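The Year the Office Gift Swap Got Weird

09/12/2019

It started with a candle. Three candles, to be exact, all the same scent, all unwrapped in the same ten minutes by people who were trying hard to look thrilled. That was the old swap at Vorkura, the map printing firm where Krisztina Halász has worked since college. Twenty dollar limit, names in a mug, everyone home by six.

"I had a drawer," she says. "Candles, socks, one very sad mug. I wanted out."

So she changed the rules. No shopping for a person anymore. You fill a box for a stranger in another branch, small stuff only, and you don't sign it. Eight people said yes the first time. This August the list closed at 241.

Small stuff turns out to be harder than it sounds. Anyone can buy one big thing. Filling a box with little ones takes weeks - you start looking at drawstring bags in gas stations. You develop opinions on tissue paper.

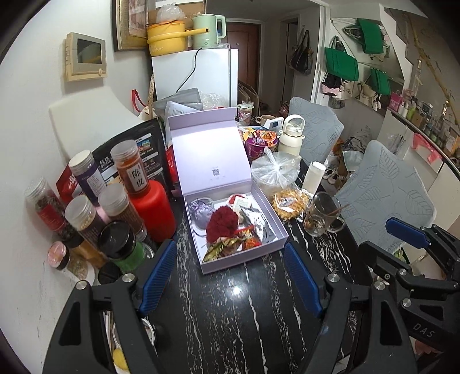

Features Desk - Home & Occasions

A lavender box with a pouch inside, something fluffy and dark red, a bundle in green and gold with orange tassels. That kind of mix is what people ask for now. Color first, then texture, then maybe a snack if theres room.

Daniyal Niazi packs his on the kitchen floor. He's done it every round and still runs late. His method, if you can call it one: buy too much, take half out, put a third of it back. Last time he forgot the customs form and drove back to the post office in slippers.

Not everyone loves it. Boglárka Katona dropped out after one round. Too much pressure, she says, and she never found out who got her box. "I knitted for that person. I'd like to know if it fit." Fair enough. There's been talk of a reveal night, no date yet.

The postage is the real headache. The last round came to $955, and that's with the Seppälä branch driving thiers over by van. Krisztina wants a weight limit. Ekrem Sezer, who once mailed a jar of honey and a brass bell, does not.

Sign up sheets go out next week. Bring your own tape.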